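Still Waiting on the Filing Robot

My sister called me last month to ask if she should hold off on hiring part-time help for her office, seeing as "the robots are coming any day now." She had watched a clip of one folding a towel. I told her I'd think about it and call her back, and then I thought about it for three weeks (sorry, Lena!) and now it's a blog post, which I suppose is how I handle most family questions.

Her office has 1,703 client files on paper, and what she dreams of is a machine to do the putting away. Papers into the envelope, wind the string around the button, envelope into the holder, next one please.
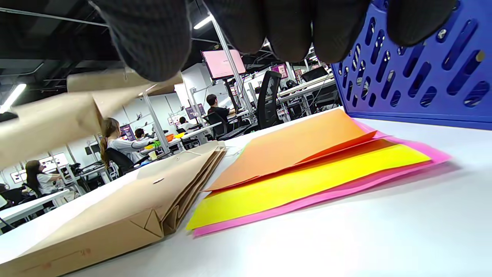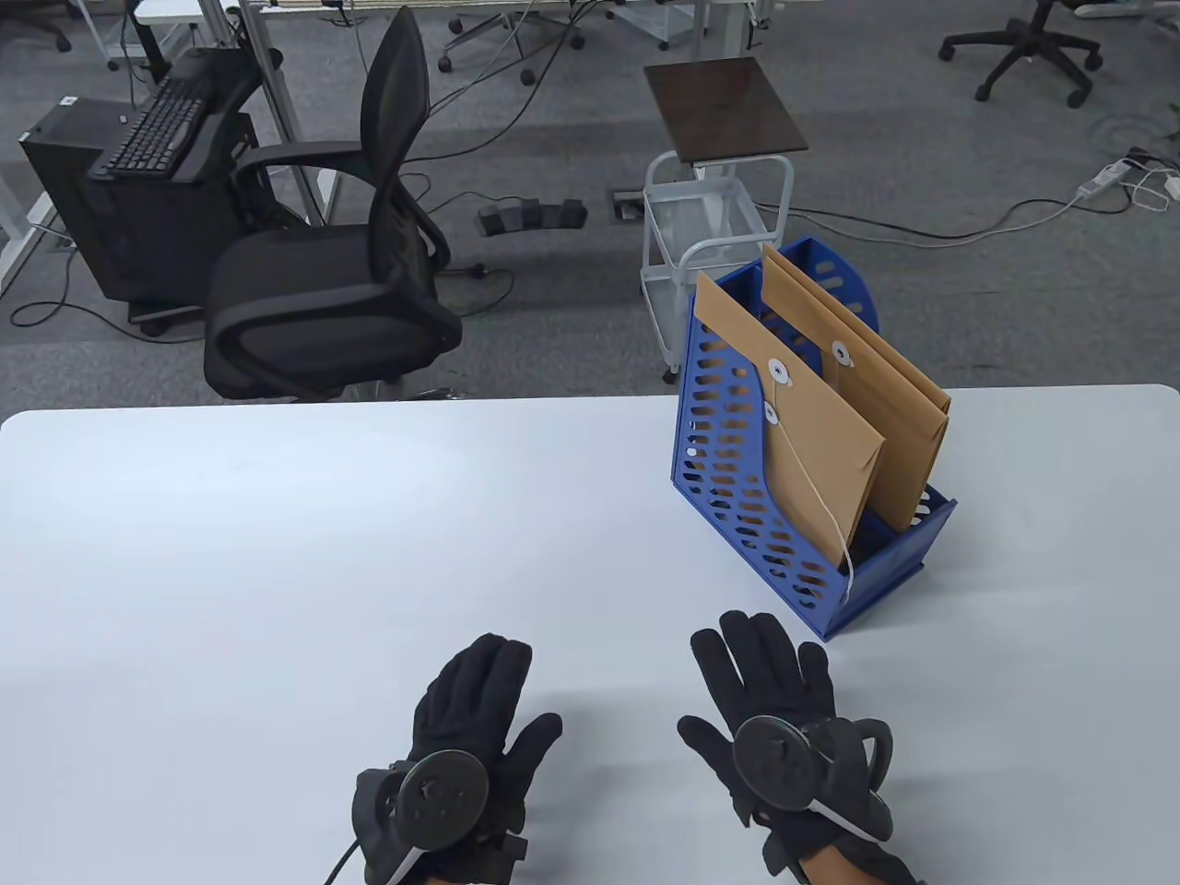
Kraft envelopes, and a blue plastic holder for the desk.

I spent nine years in the supply room at Charbonneau before I moved over to purchasing, so I have tied more of those little strings than I care to remember, and I'd have told you it took no skill whatsoever. Then I sat down at my kitchen table one evening in March and tried to write out the steps, the way you'd have to for somebody who had never owned hands. I gave up on the second page. You pinch the string, but you don't pinch it hard. You keep a bit of tension on it going around the button, and meanwhile your other hand is holding the flap down with the heel of the palm, and if the envelope starts to slide you lean on it a little without ever deciding to. How do you write down "lean on it a little"?

My old coworker Gordon Zacharias went from Charbonneau to a packaging plant called Trellura, and he's my main source for all things mechanical. They have an arm on the end of one line that stacks cartons, and he is very fond of it. It did 844 cartons on one shift while he ate his lunch and filled out a form. But the cartons are all the same size, and they arrive in the same spot facing the same way. When they tried it on soft mailers, the kind that sag in the middle, it dropped so many that they put a person back on that job before the week was out. Gordon says paper and cloth are the worst things you can hand a robot, worse than glass, and I believe him. Glass at least stays the shape it was when you looked at it.

Now, I don't want to sound like a grump about this. I remember when my own vacuum robot couldn't get over the strip between the hall and the kitchen, and the one I have today sails right across it and only eats a sock now and then. Things do move along. From what I've read, a lot of the newer machines learn by copying people, so somebody sits and does the plain old chore over and over, and the machine studies the recordings. I find that sort of lovely. All those years of tying strings, and it might have been teaching material!

But a machine that can do a chore on a clear table on a good day is still a long way from one my sister could leave alone with the Penner account. Josée Penner sends everything in folded in quarters, with paper clips, and once with a grocery list in the middle. Lena knows to pull out the grocery list. She also knows to call Josée and tell her she forgot the eggs.

So here is my answer, Lena, three weeks late. Hire the part-timer. Keegan Gosselin's daughter is looking for afternoons and she's a careful kid. If something with two good hands turns up for sale in a few years, we can go look at it together, and I'll bring an envelope in my purse and see how it does with the string.

I still owe everyone the rhubarb recipe. It'll be up next, as soon as I find the card.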